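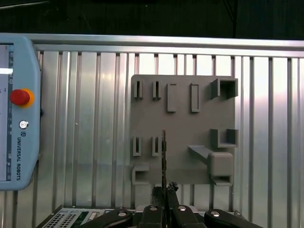

Figure 1. The printed holder panel, with the teach pendant on the left.

Is the Enotlow disassembly kit worth buying for a teaching lab?
Project report, Group 6
Américo Valente, Gunhild Bisgaard, Rawiri Tuhiwai
Supervisor: Hanneke Peeters

1. What we were asked to look at

Sturuteck sells the Enotlow kit to colleges and small repair firms that already own a robot arm. For 3292 euros you get the files and filament for a set of holders, a library of ready-made motions and a year of email support. The arm, the gripper and the computers to work on are your own problem. The brochure says a class can be "taking apart desktop PCs by the afternoon". Our department wanted to know whether that was true before paying for a second licence.

We had six weeks with it and worked only on desktop towers, with memory removal as the main task.

2. Setting up

It took us until the second Tuesday to get a first full run. The holders printed without trouble, though the files come with no drawing showing which part goes in which holder. We guessed, and Eduardo Salazar in the workshop corrected two of our guesses. The motion library assumes the case is always put down in the same spot to within a few millimetres. The manual mentions this once, in an appendix.

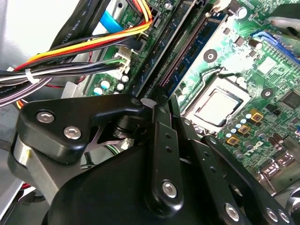 Figure 2. The gripper inside an open case, with the processor and a blue memory module beyond it.

3. Memory removal

We made 121 attempts. In 74 of them the module came out and reached its holder with no help from us. The supplier's own sheet claims a far better rate, but it doesn't say which cases were used or who moved the cables first. We did move the cables at the start, then stopped, as it seemed to be doing the robot's job for it. Most failures after that were at the approach, where the fingers met a wire on the way down.

A person with no training does the same task in seconds. We know that is not the whole point of a robot, but the brochure makes the comparison itself and we think it should be left out.

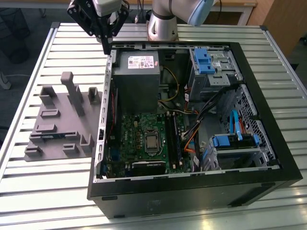
4. Changing to a different case

The sales page describes the library as "case independent". We could not find what this means. When we swapped towers, every stored height had to be taught again, and that used up most of a session. Support answered our email politely and sent us a link to the page we had quoted.

Case layout matters a lot. With the power supply on one side and the drive cage on the other, the cables between them take up the space the arm wants to come through.
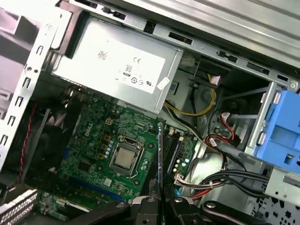 The supplied motions come straight down and have no option for a tilted approach, so Rawiri wrote one. It is around 300 lines and is now the part of the project we trust most. It is also the part we did not pay for.

5. Our view

The holders are good and we would print them again. The motion library saved us perhaps a week, mostly on the gripper commands. We would not renew at the full price, and we would ask Sturuteck for the test conditions behind their figures before anyone else in the department signs. Our own results cover one task and one arm, so they should be read with that in mind. The attempt log and Rawiri's approach code are in the group folder.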